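Reading time: 4 min

About us

Brutley is a small service workshop for robot hands. We do not build robots and we do not sell them. Our customers are laboratories, training schools and small factories which have one hand, sometimes two, and have no person in the house who has the time to take care of it. We adjust it, we clean it, we change the worn parts, and we write down what we did so that the next technician can read it.

We started in a rented room above a bicycle shop with one bench and one power supply. At that time we repaired any kind of small machine, also label printers and coffee grinders. Then a customer brought us a five-finger hand whose thumb did not close completely any more. The manufacturer had offered to exchange the whole hand. We found a loose screw at the base of the thumb and some dust in the joint. After this job the same customer sent us his second hand, and slowly the printers disappeared from our shelves.

Today we have 189 hands in our service register. Most of them come back to us once in a year, in the month which the customer prefers. September is always our most full month, when the schools open again and discover what has stopped moving during the summer.

How we work on a hand

Every hand goes through the same order of work, which we call the Clerus sheet. It is a paper sheet, printed on both sides, and it stays beside the hand from the first minute to the last. The technician who begins a sheet also finishes it. We tried for one year to divide the work between two persons and we had too many misunderstandings about which screw was already tightened.

The first step is to look and to touch with the power off. We move each finger slowly through its full way and feel for a hard point. We check the small screws at the finger joints with a torque driver, always from the outer finger to the inner one, and the thumb comes last. The thumb takes more time than any other finger, for the reason that it must meet all the others. If its zero position is wrong by a very small angle, the hand can still open and close nicely, but it will drop a pen.
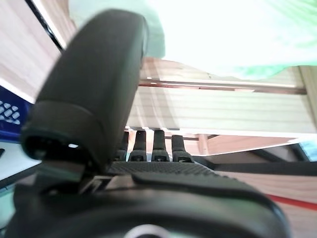 The second step is the surface of the palm. A palm pad with a fine texture collects skin grease, paper dust and sometimes glue, and then the grip changes little by little, so that the customer does not notice it. We clean it with a soft brush and a cloth with little alcohol, never with compressed air, which pushes the dirt into the joints. When the texture is worn flat, we change the pad. We keep Nokari pads in stock in the sizes that are asked most often.

Then we connect the power and set the zero positions. The hand opens and closes 200 times with nothing in the grip. During this run the technician stays at the bench and listens. A dry joint has a sound that you learn after some months in this work, and we have not found a sensor which hears it earlier than a person. After this comes the test with objects: a pen, a key, a paper cup, a wooden cube and a thin card. The results go on the back side of the sheet.

For hands that work in a cell the whole day, we advise a service after each 10 weeks, with a long run of 2,000 cycles before the hand is given back. For hands in teaching, once in a year is normally enough.

Work at your place

If the hand cannot leave the arm, we come to you. Please leave the arm in a position where the wrist can be reached from two sides, and have the stop button near. We bring our own tools, lamp and spare parts. We ask only for a clean table and a power socket. The program of your cell we do not touch, except the zero values of the hand, and the old values we always write on the sheet before we change them.

Training

Two times a year we give a course in our workshop in Weerakoon Street. It begins at 8:30 in the morning and it is for people who look after a hand together with many other duties. You learn the daily check, the cleaning of the pad and how to recognize a loose joint. Please bring your own hand if it can travel. It is better to learn on the machine you will go home with.

Contact

You can write to us in English or call the workshop in the morning. Tell us please the model, the age of the hand and what it does not do any more. A short video helps us a lot, with the sound on.

Get our service notes by e-mail four times a year. Enter your address to subscribe. You can unsubscribe at any time.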